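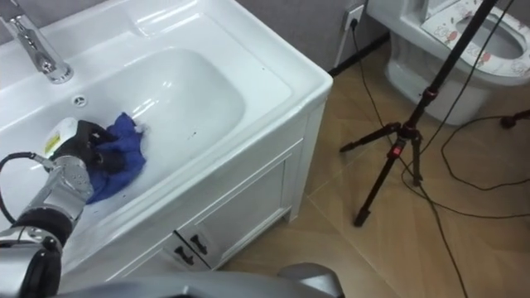 Blue cloth in the washbasin, robot hand on top of it.

Stekora Forum > Home Automation > Can any of them do a bathroom yet?

ksmagesa
Posted July 26, 2026

Starting a new thread because the vacuum one went off track. My question is narrow. Can any machine with arms clean a bathroom sink to the point where I wouldn't do it again after it?

I manage 30 short-stay units under the Kistwood name. Floors I can mostly hand off to machines now. Bathrooms are all people. A sink takes one of my cleaners 2 minutes, and that includes the faucet and the ledge behind it.

Kheri Magesa

drainboard
No. Next question.

More seriously, wiping is the easy part. Getting behind the faucet is where I'd expect it to fail. Same with the overflow hole. You need to turn the cloth over your fingertip and go in at an angle, and I have never seen a robot hand refold a rag on purpose.

R_Sepulveda
I disagree with "wiping is the easy part." I ran a finishing line at Tejada for a long time and we tried to automate wiping down parts before packing. Picking and placing took a week to set up. Wiping took us until March and we still kept a person on it.

The trouble is pressure. A cloth has no fixed shape, so the arm doesn't know how thick it is at any moment. Bunch it up and you press hard in one spot and miss the area next to it. A sink is worse than a flat part because it curves everywhere. If you look at a cloth balled up under a set of fingers, only part of it is touching the bowl.

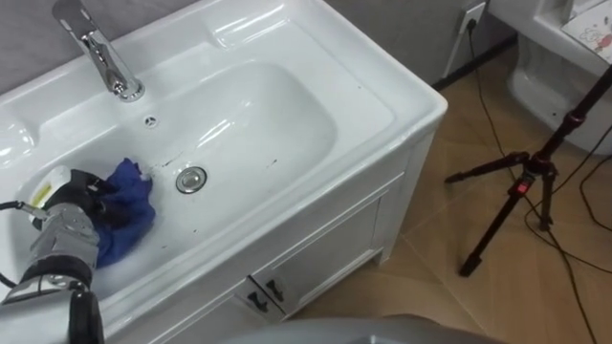 So what I would want to know is what happens to the small stuff. Specks on white porcelain are easy to see and easy to push around. A person chases them toward the drain or picks them up in the cloth. A machine running a fixed wiping path will move them from one side to the other and call it finished. Ask to see the sink after, in good light, before you ask about speed.

Remedios Sepúlveda

ksmagesa
Good point about the specks. Hair is our number one complaint from guests and it's the same problem. It sticks to the wet part and then dries there.

tallboy773
You're both grading it against a trained cleaner. Grade it against me. I do the sink when I remember. If a machine did a mediocre job every day mine would be cleaner than it has been in years.

drainboard
That works for your house. He's renting to people who leave reviews.

tallboy773
Fair, but the thread title says "a bathroom," it doesn't say a hotel bathroom.

old_jig
Shop guy here. Reach matters more than anyone is saying. Most vanities sit in a corner or next to the toilet. You need room for a base, room for the elbow, and no cords on the floor where it has to stand. In my first apartment I could barely open the cabinet doors all the way. I'd measure the smallest bathroom you have before you talk to a salesman.

Also ask who rinses the cloth. If it uses one rag for the sink and then moves on to the toilet you have a different kind of problem.

ksmagesa
Our cleaners use separate colors for that. I would assume a machine could be told the same thing but I'd want to see it.

Has anyone here dealt with Jultoseck? They quoted me 500 a month per machine, arms included, and were vague on bathrooms. Kitchens they talked about all day.

R_Sepulveda
I haven't used them. If they're vague about it, assume it isn't ready. I'd ask for one unit, one bathroom, same sink every day for a month, with your own cleaner checking it after. Don't let them pick the sink.

drainboard
Agree with that. I still say the faucet will be what kills it.

R_Sepulveda
And I still say pressure. He can report back and one of us can be wrong.

ksmagesa
I'll ask them for the month. The smallest bathroom is in unit 2 and the door opens inward, so that's where it would go first.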